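Print this page | E-mail this page

Mavmont Cell: Progress Report to the Tustunel Fund
Prepared by Linnea Sundqvist, April 9, 2025

The two-arm cell is back in service after the gripper work. Both shoulder base plates were unbolted, cleaned underneath and torqued down again. The left arm had drifted 3 mm at the fingertips, and after the reset it repeats within our limit. We laid new brown paper and taped the grid again in blue so the box and tray can be put back by eye between runs.

The coiled cable on the left arm is the part we watch most. It flexes every cycle, and we now inspect it every 40 hours of running.

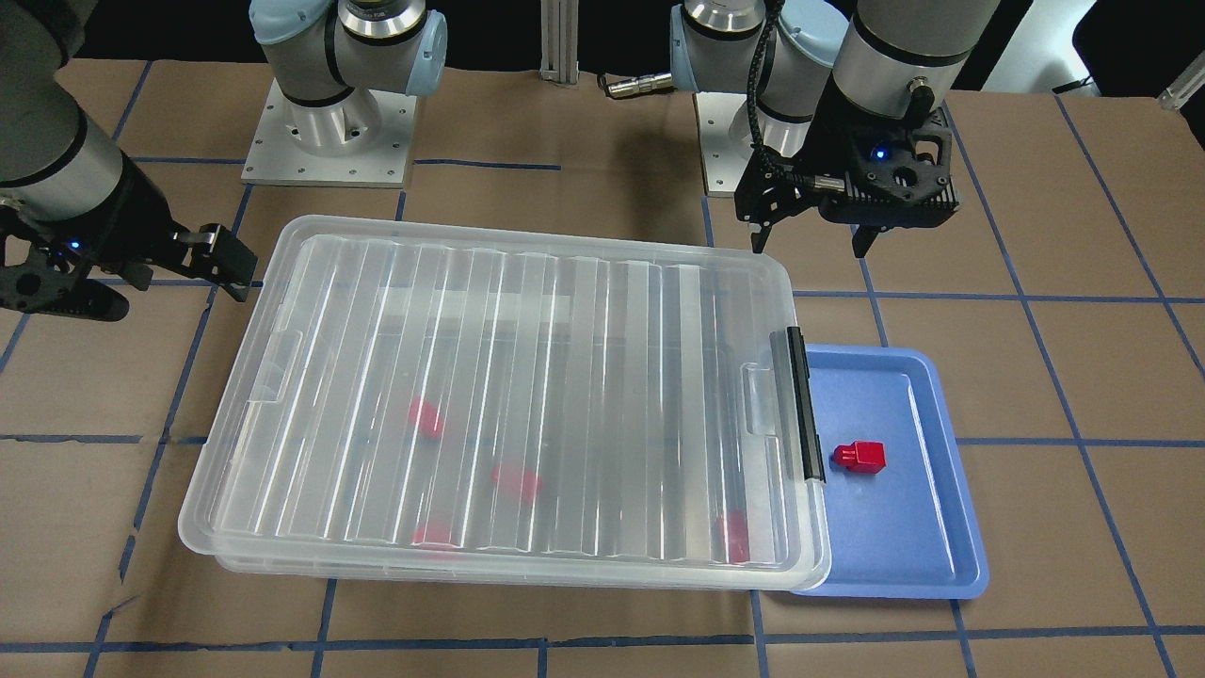
How often do the finger pads need changing?

Every 600 cycles on the right gripper and every 800 on the left, going by the wear we measured in April.

Spending is within the grant. One spare gripper from Bemmont has not arrived, and until it does a failure on either side would stop the cell. Joelle Smadi is writing the maintenance sheet and will send it with the next report.

Comments

simiyu_shop: Do you re-zero after every pad change? We skipped it once and lost a morning.

L. Sundqvist: We do, both arms.

pkt: Please post the maintenance sheet when it's done.

Recent items
Simiyu Cell: Controller Replacement
Bemmont Parts Order, Status
Mavmont Cell: First Report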